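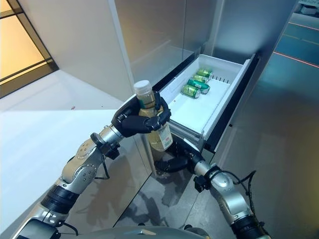 ## Unit 6: Drawer and shelf restocking

Notes by Sidra Orakzai. Read before the February lab.

Restocking is a useful test of whether machines can do chores yet. The layout is fixed and the goods are rigid, but three parts of the job remain hard:

- **Clear containers.** Depth sensors read through a transparent wall, so the bottle's outline is uncertain.
- **Two-hand holds.** With one hand near the neck and one at the base, each arm limits the other. A small error in either tilts the bottle.
- **Drawers.** Containers lying on their sides can roll, and the drawer walls leave little room for fingers.

The Drenen set holds 3,387 restocking attempts, of which 1,951 were completed with no human help. Jatoi's rule for shop use is stricter: 200 placements in a row, no drops. No system in the set met it.

For the lab, define "done" before you score anything – a bottle in the drawer but blocking its travel is a fail.

Reading: Tanveer Jatoi, *Volluseo Notes on Grasping*, sections 2 and 3.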